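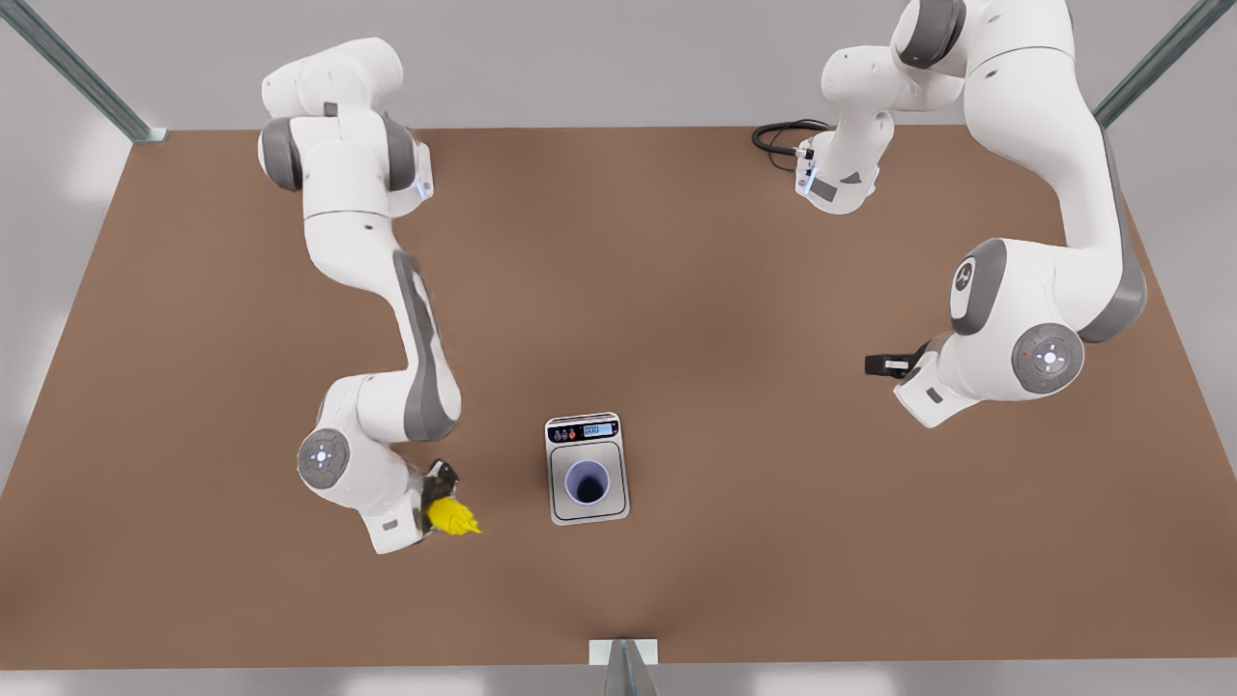 Kimie Koyama objected, in a comment on the first version of the incident report, that the scale had never been at fault and that the name "scale fault" should be dropped before it spread. The name stayed in use for a few weeks. The report now calls it the Ornetance tare carryover fault, and most later notes shorten this to tare carryover.

Tare carryover is a software fault in the Ornetance robot simulator in which the zero offset of a simulated weighing scale is kept from one trial to the next when it should be cleared. The fault made unsuccessful placements look successful, and successful ones look empty, in a two-arm weighing task. A controller tuned on the affected results was later moved to a physical work cell at Villska, where it led to a collision between an arm and a scale. There were no injuries.

Background

Ornetance is developed by Mosurov for testing arm controllers before they are run on hardware. Its weighing task uses two arms mounted at the far side of a table, with a digital scale between them. A cup stands on the weighing plate. The scale is set to zero with the cup in place, and one arm then carries a bright yellow item with an irregular, crumpled shape to the cup and lets go of it. The other arm stays clear with its gripper empty unless the item has to be picked up again. The item is widest near the fingers and tapers to jagged points, so that its lower end reaches the cup well before the gripper does.

A placement is scored from the scale reading alone. If the reading rises by 5 grams or more and holds, the trial is marked as passed. Camera views are stored but play no part in the score. This choice was made by the Fuentealba group, which wrote the task, to keep scoring independent of lighting and camera position.

Cause

At the start of each trial the simulator reloads the table, arms, scale and cup. The weight of the cup is read and stored as the tare offset, which is subtracted from every later reading. The offset is held in a table with 100 entries, one for each trial in a standard batch. The table was not extended when longer batches were allowed in a July release.

Trial 101 therefore had no entry of its own. The write was rejected without an error message, and the scale model fell back to the last offset it had stored. If trial 100 had ended with the item in the cup and an operator script had called for a final zero, that offset included the item as well as the cup. Each following trial began with a reading below zero, which the display model clipped to zero. The item could then be placed correctly with no change in the displayed value.

The reverse case also occurred. If the last stored offset had been taken before the cup settled on the plate, it was too low, and trials from 101 onward began with part of the cup's weight counted as load. Trials of this kind were marked as passed whether or not anything had been placed.

Effect on the controller

The first case had the more serious result. The controller had a retry rule: when the reading did not rise after release, the arm was to close its gripper, lower it and try the release again. The rule had a force limit, but the limit was switched off in simulation, where contact with the cup was treated as harmless. Over long batches the tuning process favored deeper retries, as these pressed on the cup and eventually pushed the reading above the threshold. Pressing on the cup was scored as a placement.

Collision at Villska

The tuned controller was loaded on the physical cell at Villska on Tuesday, August 20, 2019. The force limit setting was copied across with the rest of the parameters and remained off. On the fourth placement the item caught on the rim of the cup and the reading did not rise. The arm closed its gripper and lowered it in 4 steps, tipping the cup and driving one finger into the weighing plate. The operator pressed the emergency stop. The load cell of the scale was bent and one finger pad had to be replaced.

The cell was fenced and the operator was outside it, as site rules required. The report nevertheless classed the event as a safety matter. The same parameter file could have been loaded on a shared bench, where the force limit is the main protection for a person's hands.

Correction

Mosurov issued a corrected build in which the offset is stored with the trial itself and a failed write stops the batch. Readings below zero are passed on to the controller and shown with a minus sign. Three changes were made to the task:

- The scale must read zero, with the cup in place, before an arm is allowed to move. A trial that fails this check is discarded and counted separately.
- A placement passes only if the reading holds after both grippers have been withdrawn from the plate.
- The force limit can no longer be switched off in a parameter file that is marked for hardware.

The zero check does not detect every form of the fault. In builds with the clipped display, a scale with too large an offset also reads zero before the item is placed, and looks the same as one that has been set correctly. Batches recorded on the older builds have to be checked against the stored offsets. Where the offsets were not saved, Fuentealba recommends keeping the first 100 trials and discarding the rest.

Naming

Koyama's comment led to a change in the title of the report but not in its file name, and citations under both names are found. "Zero lock," used in some operator notes, refers to a separate problem in which the zero button of a physical scale sticks.

Related articles
Force limit
Load cell
Retry rule
Simulation-to-hardware transfer
Tare weight
Two-arm work cell

Home | Contents | Index | Recent changes | Help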